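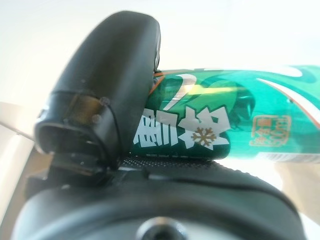

Goster Mountain Railway: build thread

1/
The Goster Mountain Railway set came out of its box last night. It has 775 pieces in 16 numbered bags, plus one loose bag with the track in it. I'm going to post as I build, so mute me if you don't care for plastic trains.

2/
For anyone who hasn't met them, Goster are the small firm that did the harbour crane and the tram depot. The bricks fit the ones you already own. The colours are a bit duller than the big brand, and I prefer that for buildings.

3/
This set gives you a rack locomotive, one open coach, the lower station at Collimberg and a short viaduct. The upper station is sold separately. I knew that when I ordered it and I'm still a bit annoyed.

4/
Bags 1 to 3 are the locomotive. The boiler is tilted, as on the real ones, so that it sits level when the engine is on the slope. On flat track it looks as if it's fallen on its nose. My sister asked if I'd put it together wrong.

5/
The gear under the loco does mesh with the rack rail. You push it up by hand and it clicks all the way. Let go and it stays where it is on the slope. Motor not included, but there's a space under the coal bunker for one.

6/
One complaint so far. The handrails are thin grey bars that push into clips, and the clips are very tight. I bent one. There was a spare in the bag, so they must know.

7/
Coach next, bags 4 and 5. Six seats on each side, all the same build, so you do it twelve times. I put the radio on. The roof lifts off in one piece and passengers go in without any trouble.

8/
Passengers: you get a driver, a guard, a woman with skis and a man with a goat. The goat is a new mould as far as I can tell. It stands up properly, which the one from the farm set never did.

9/
Stickers. There's a sheet for the coach sides and the station signs. The loco number plates are printed. I would have paid more to have the Collimberg sign printed too, as it's long and goes over two bricks. You have to cut it with a knife or have the sticker hold the bricks together. I cut it.

10/
Replying to Jacqueline Delorme, who asked about the instructions: they're on paper, one thick book, stapled. Dark brown and black are hard to tell apart on the page. If a piece won't go where you think it should, check the colour first. I had to take half the station floor up again at bag 8.

11/
Station done up to the first floor. The back is open, so you can reach the ticket office and the waiting room. There's a stove, a bench, a clock and a rack of tiny timetables. The stairs go somewhere, and that isn't always the case with sets this size.

12/
The front door is hinged on the wrong side for the bench. It opens and hits it. I've moved the bench along by two studs and it's fine.

13/
Roof is bags 11 and 12. It's the slow part. Lots of small slopes in three shades of grey, and the book wants them in a particular order. I followed it for the front and did what I liked on the back. Can't see any difference.

14/
Someone asked how it compares with the Venkataraman mountain set. I have both. The Venkataraman one has the better loco, with proper moving rods. The Goster one has the better building by a long way. The track on the two doesn't join, as the rack sits at a different height.

15/
Viaduct. Three arches, each built flat and then stood up. It's wobbly until the deck goes on and solid after that. Don't try to move it in between. I lost an arch off the side of the table and found all of it except one small tile, which is presumably under the radiator.

16/
The slope is steeper than I expected from the box. The whole thing needs nearly a metre of shelf, and more if you want flat track at the bottom. Measure before you buy. Mine is going on top of the bookcase and the Kumau lighthouse has had to move to the hall.

17/
All finished. Leftover pieces: the usual handful of studs and pins, one spare lamp, one spare ski. No pieces missing, apart from the one I lost myself.

18/
Would I buy it again? Yes, for the station. If you mainly want a train that runs, wait and see what the motor kit costs. The shop says that and the upper station are both due in February.

19/
Last one, as three people have asked. I ordered from the Goster site, not a shop. The box came inside a second box with paper round it and the corners were fine. Will start a new thread when I get the upper station.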